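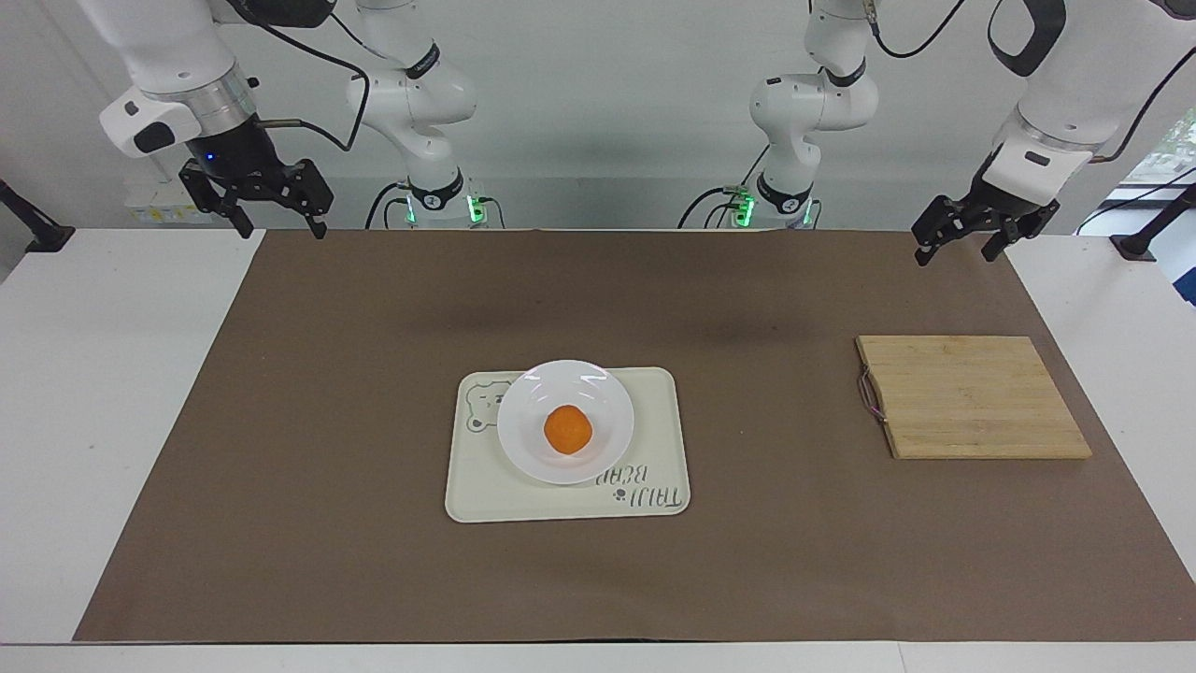 Two arms on the plating bench and my job has gone odd. Is it like this everywhere?

Posted by Meifang Wei in Work and Workplaces

Hi all, long post, sorry. I'm in the tray room at Droketti, we do breakfast and snack trays for offices and a couple of care homes. Since April we've had a pair of robot arms on one of the benches and I'm the one who got put with them. On a normal morning there are 5 of us doing 200 trays between us by hand, and I like it, you chat, the radio's on, you get into a rhythm. Now I'm at the end bench with one tray, one plate and one orange, and I put them back where they started and the arms have another go. Plus a chopping board off to the side that's meant to come into it later on.

I'm not scared of it and it isn't hard. But I go home more tired than I did when I was on my feet plating all morning, and I can't explain that to my husband. My supervisor says I'm "training up" but my payslip says kitchen assistant, same as before. Also the others have started going on break without me because I'm never at a stopping point when they are. Has anybody been through this? Does it settle down? And should I be asking for something in writing?

Lama Fakhoury
Helpful: 79

Yes, been there, at a packing place called Sandis, and yes you should get something in writing. I left it nine months and wished I hadn't.

The tiredness is real. When you plate by hand your hands know what they're doing and your head can wander off. When you're minding a machine it's the other way round, you're stood still and you can't look away, and you get no little finish line at the end of each tray. What helped me was swapping over. We did a morning on the arms and then an afternoon back on the line, and two of us shared it so there was always someone to cover. It fixed the break problem as well — you can just go when the others go.

On the pay, don't go in asking for a rise straight off. Keep a notebook for a fortnight first. Write down what you do that isn't in your job description: setting the items out, stopping it when it goes wrong, telling the engineers what happened, showing other people. Then ask for the job description to be changed to match, and have the money talk off the back of that. My manager had no idea how much of it was me explaining things, like which way round a tray should go so the picture on it faces the customer. The engineers don't know that stuff! You do, and it's worth something.

Do ask who is allowed to stop it and whether that's written down anywhere. Mine wasn't, and there was a bit of a row the first time I did it.

Yaqin Bai
Helpful: 5

it settles down. ours took ages with fruit, anything round basically. now I don't even notice it. get a stool if they'll let you have one

Zdenka Petek
Helpful: 9

I'd go along with most of what Lama says but I had a different time of it. I got the new job title within weeks and then found I was never on the line any more, and I missed it more than I expected. Swapping back wasn't on offer by then as they'd filled my place. So before you sign anything, have a think about whether you want to be the robot person or whether you want to be someone in the tray room who also does the robots. They sound the same and they really aren't.

Also ask what happens to the others. I felt rotten not knowing, and people did go a bit quiet round me. When our manager finally sat everyone down and said which benches were changing and which weren't, it was a lot better, even though not all of it was good news.

Meifang Wei

Thank you all so much, I've read this out to my husband! Notebook started this morning. I've asked about sharing it with one of the others and the supervisor is "looking at the rota", so we'll see. No luck on the stool yet.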